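Stop Grading Demonstrations by Success Rate

Posted January 2020 by Trilok Sandhu, filed under Methods

Most groups that teach manipulation tasks by demonstration keep one number per operator: the share of attempts that ended with the task done. I think this number does more harm than good, and I would like to see it dropped from operator reviews.

Consider what it rewards. An operator judged on completions learns to pick the easy start. The bottle gets set down in the same spot, the handle faces the same way, and the approach is the one that worked last time. At Benton we went through 3,399 recorded pours and kept 1,475 of them for training. Very few of the rejects were failures. They were near copies of each other, and a policy trained on them did well from one starting position and poorly from the rest.

Remote control makes the problem worse. With a delay in the link, operators slow down, stop before contact, and correct in small steps. The pauses go into the data as if they were part of the task. A learner with no access to the delay has no means of telling a pause for caution from a pause for lag. Hand-guided work has less of this, but the operator's wrist has limits of its own and those get copied too.

Abdelkrim Tawfik, who ran the Pindau trials, disagrees with me. His position is that a completion rate is cheap, everyone understands it, and variety can be enforced by a schedule of start positions. I accept the first two points. On the third, a schedule covers what its author thought of in advance. Our Rulano schedule had 40 start positions and none of them varied the fill level.

What I would record instead is spread: over object poses, over liquid levels, over grasp height, over clutter near the target. Recoveries should count in the operator's favor — a grip that slips and is corrected carries information that a clean run lacks.
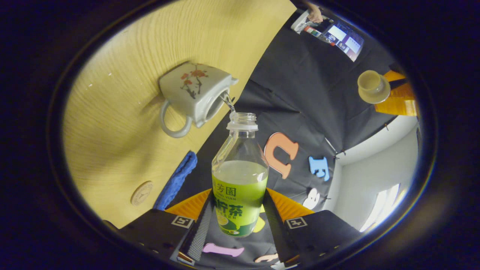

Should a spilled pour be kept in the training set?
Keep it if the operator recovered and finished, and label the span where the spill took place; otherwise store it separately as a failure.

None of this needs new hardware. It needs someone to look at the first 1,000 episodes before the next batch is ordered, and a review form without the completion column.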